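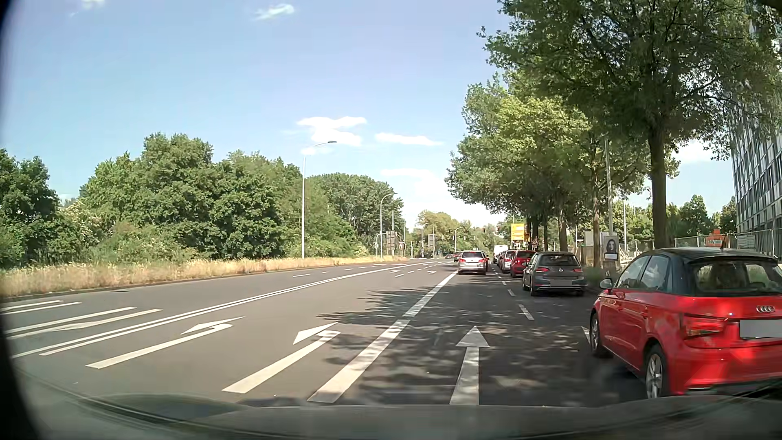

Re: [davbridge-vehicles] Brodo: lane lines sitting too far left after windshield job
From: Dimas Subramaniam

On August 30, 2023, Damián Ibarra wrote:

> Brodo came back from the glass shop yesterday. I put the front camera back on the Forsberg bracket, plugged it in and drove the usual loop. Detections look normal, but the drawn lane lines are all shifted to the left of the paint, worse the farther out you look. Same thing on the second loop. I loaded the calibration file from June. Is it the camera or the file? I'd like to have the car back on the road schedule before I swap anything.
>
> Damián

It's the file. The June calibration was made with the old glass and with the bracket where it was then. Once the bracket has been off, those numbers are no good, even if it went back in the same spot by eye. An error that grows with distance is what you get when the camera is turned a little to one side. If the camera had only been moved sideways, the lines would be off mostly close to the car.

Before you recalibrate, check the mount. The Forsberg bracket has two screws at the base and one clamp for the tilt. Tighten the base first, then the tilt, then the base again. Wipe the inside of the glass in front of the lens. The shop usually leaves a film there from the adhesive work, and you will not see it from the driver's seat.

Then do the static part in the Floramero garage:

Tires to the pressure on the door sticker, tank at least half full, nothing in the trunk but the computer.
Park on the floor marks with the wheels straight.
Board at 6 meters, then at 8 meters. Take 20 images at each distance and move the board around so the corners get covered too.
Save as a new file with the date in the name. Please don't overwrite the June one, I still need it for the old recordings.

After that, run the dynamic part. Pick a long straight road with clear paint, solid and dashed if you can get both, and keep a steady speed. Tree shade across the pavement slows it down because it throws out a lot of the line points, and so does waiting behind other cars. The counter only goes up on good stretches. When it reaches 100 it will write the yaw and pitch correction by itself. Let it finish before you turn the key off or it starts over.

If the correction comes out bigger than 1 degree, don't accept it. Go back and look at the bracket again.

The cable strain relief was loose the last time I had the cover off. If you are in there anyway, put a new tie on it. They're in the drawer under the charger.

Send me the new file when it's done and I'll put it on the server.

Dimas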